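Colour In The Hallway: what I learned painting other people's front doors (and then their halls)
Notes for the Saturday session, Clumley Library

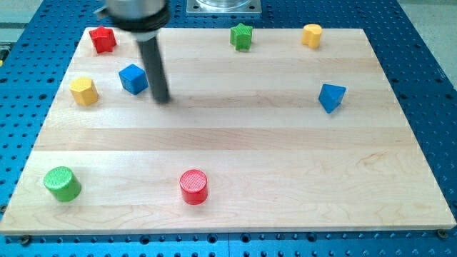
Slide 1: small blocks of colour on pale wood

Right, hello everyone, wait for the back row to sit down. Thank Subira Makokha for the invitation and for the biscuits. Say the bit about the parking.

Start with the question I get most: how do I pick a colour for a hall with no window? My answer used to be "white", and I said it for years, and I was wrong! A dark hall painted white mostly looks grey and a bit sad by teatime. Paint it a proper colour and it looks like you meant it.

Look at slide 1 again. Pale wood is kind to colour. A blue and a yellow both sit happily on it, and if your floorboards are light you've got much more room to play than you think. (If they're orange varnish, see me afterwards.)

Tell the Plistgate story. Terraced house, long thin hall, stairs straight ahead of you. Rosalinda Dumlao wanted green. I talked her out of it, we did a sort of oatmeal, and she rang me in July to say she hated it. We did the green. She was right. PAUSE, they usually laugh here.

Testers. Please don't paint little squares straight on the wall, all in a row. They fight with each other and with whatever's underneath. Lining paper, big sheets, two coats, masking tape. Move them about. Look at them at breakfast and again with the lamp on. I leave mine up for 4 days and my family complain the whole time.

Money. The Plistgate hall came to £289 in paint and sundries, counting the oatmeal. Without the oatmeal it would have been a fair bit less, and I have not forgotten it. Good brushes are worth paying for. Rollers, I'm less fussy.

Woodwork. Riaan Ngubane always does skirting the same colour as the walls and I pinched that off him. It makes a narrow hall feel wider, try it. Doors too if you're brave. Use a tougher paint low down where the shoes and the pushchair go.

Ceilings: skip if running late. If not, half-strength wall colour, and cut in by hand with the big light on.

Pass round the sample cards now. There are about 25, so share, and I'd like them back this time please!

Questions till quarter to. Lerato Van der Merwe has the microphone. Repeat each question out loud, the back can't hear.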